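Section 4. Setting up the drawer organiser on a kitchen counter

Read this before you put anything in the drawer. The box says the Drulolier tiered organiser is "ready in minutes". Allow longer. The assembly is easy enough, but choosing a spot that still works once the toaster and the cutting board are back where they live takes some thought, and the leaflet that comes with the unit skips that part.

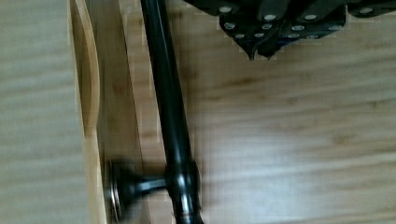
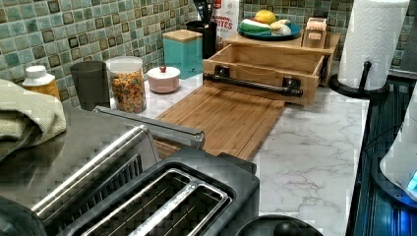
Irfan Kiani wrote in after the last edition of this guide to say the section on placement was too fussy, and that he had simply put his organiser in the first gap he found. By November he had moved it twice. His advice to other owners is to try the drawer at full stretch before committing to a position, and we have moved that step to the front.

4.1 Choosing the spot

1. Clear the part of the counter you have in mind. Wipe it down and let it dry.

2. Set the organiser against the back of the counter with the drawer facing you.

3. Pull the drawer out as far as you would in normal use. If it lands on top of your cutting board space, decide now which of the two you want to keep there. A bamboo board laid flat in front of the unit is a common arrangement and it can work, provided the drawer clears the board by at least 8 mm. Measure it. Boards vary in thickness, whatever the shops tell you.

4. Check the distance to anything that heats up. The organiser is wooden. Keep it well clear of a toaster or toaster oven, and follow the clearance given in the appliance's own manual if that is larger than you expected.

CAUTION: Do not drape tea towels over a toaster oven that is on or still warm. A good many kitchens use the top of the oven as a towel rail, and we don't think much of the habit.

4.2 Fitting the handle

The unit may be supplied with a cup pull or with the black pipe-style handle. The pipe style looks sturdier. Whether it is any sturdier depends entirely on how well you fit it.

1. Take the drawer out and stand it on a folded cloth, front panel up.

2. Push both screws through from inside the drawer and start each one by hand. Turn each a few times before you touch a screwdriver.

3. Tighten the two screws a little at a time, swapping from side to side. Stop when the handle no longer rocks. The wood is soft and a determined person will strip the hole.

4. Slide the drawer back in and open and close it several times. If it catches on one side, loosen the screws by a quarter turn, square up the handle and try again.

NOTE: The leaflet recommends wax on the runners. Waqas Kazmi tried it on two units for this guide and could not tell the waxed drawer from the bare one after a week. Use it if you like. It does no harm, apart from collecting crumbs.

4.3 Loading the shelves

1. Start with the drawer empty and load the upper shelf first. Watch for any tilt.

2. Put wide, light things on top. A plate of fruit and rolls is fine. A stack of dinner plates is asking for trouble.

3. Keep canisters and utensil holders on the counter beside or behind the unit. Tall items on the top shelf are awkward to lift down and easy to knock.

4. Fill the drawer last, heavier pieces toward the back. Leave some room. A drawer packed to the brim will jam on whatever is standing up in it.

CAUTION: The maker quotes a top shelf load of 59 newtons, a strange unit to print on kitchen furniture. It is the weight of a bit less than six bags of sugar, a kilogram apiece. We would stay under half that with the drawer open.

4.4 Cleaning

1. Empty the drawer and shake it out over the sink.

2. Wipe all surfaces with a damp cloth, then a dry one. Do not soak any wooden part.

3. Dry behind the unit as well. Water sits where tile meets counter and the back feet will draw it up.

4. Oil bamboo boards separately, away from the organiser. Oil marks on pale wood are there for good.

NOTE: Sprays sold as wood revivers are not needed. Idun Granström asked us to test one for this edition and the only change we noticed was the smell.

4.5 If something isn't right

Drawer slides open by itself: the counter is not level. Put a thin felt pad under each front foot.

Handle works loose: remove the screws and check the holes. If they are worn, fit the next length up. Glue will hold for a while, then you will have a loose handle and a mess.

Unit rocks: swap the felt pads around before you blame the joinery. If it still rocks on a surface you know to be flat, return it.

Spare handles and screws are listed under part 219 in Section 7.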